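Clearing mugs onto a tray

Wipe the tray first and set it in the middle of the table. Ours is a beige rectangle with rounded corners and a low rim. Leave the mugs on their coasters along the back until it is in place.

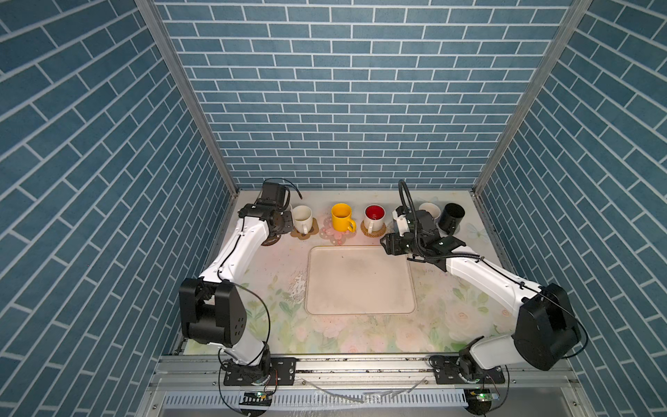 Take the mugs one at a time by the handle. Fill the back of the tray first and work forwards, keeping the handles clear of each other. Leave the coasters in their row, with a gap between them, so the table is ready for the next round. Mixed ones are fine: rattan, a pink flower, a paw print.

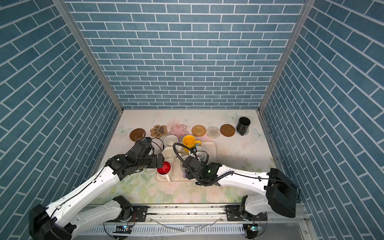 Signe Magnusson writes that she lifts her woven coasters as well and stands them on edge overnight, as they hold damp underneath. She does the smooth ones with a cloth.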